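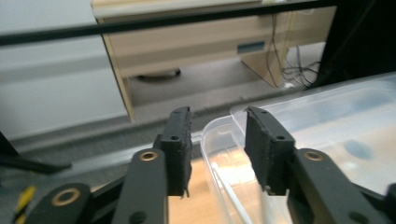

Figure 4. Fingers of the hand-held gripper in the open position.

4.3 Separation from mains wiring

The third set of measurements dealt with the distance between the door-entry cabling and the mains circuits sharing its route. Separation on the drawings was taken as the starting point, and each run was then traced on site. In the Jasville building the two agreed on every floor except the ground floor, where the intercom riser had been moved during an earlier kitchen renovation and now passed through the same chase as the supply to the elevator lobby lighting. At Cillstead no reliable drawings existed. Runs there were traced with a tone generator and marked on a floor plan by hand.

A total of 622 readings were collected across the three buildings. Each reading was the voltage between the audio pair and the local earth reference, taken at the handset end with the handset disconnected and the door panel left powered. Readings were repeated with the adjacent lighting circuit switched off. Where switching off the lighting was not possible, as in the Dedbridge stairwell, the run was left out of the paired comparison and appears only in the totals.

Runs were sorted into two groups, those kept at least 50 mm from mains wiring along their full length and those that came closer at any point. Crossings at right angles were not treated as a breach of the separation. The closer group gave higher readings at all three sites, and the difference was largest on long parallel sections inside metal trunking without a divider. Short parallel sections behind the door panels made little difference to the reading, even where the cables were touching.

Of the runs in the closer group, 48 had been reported by residents as having an audible hum. We compared these reports with the readings and found only a loose match. Several quiet handsets sat at the end of runs with high readings, and a small number of noisy ones were on runs that met the separation. Boychuk opened the noisy handsets in this second group and found corroded terminals in most of them. The terminals were cleaned and the readings repeated, but residents were not asked again about the sound, so we can't say how much of the complaint was due to the terminals.

Cable length was recorded but not controlled. More than 200 of the readings came from the upper floors at Dedbridge, where the runs are longest and the trunking is shared throughout, and the results for the closer group lean heavily on that one building. Removing Dedbridge narrows the gap between the groups without closing it.

All test leads were supplied by Le Roux and checked against a reference source at the start and end of each day. One lead failed the closing check at Cillstead, and the readings made with it that afternoon were discarded and taken again in December. The discarded values are not included in the totals given in this section.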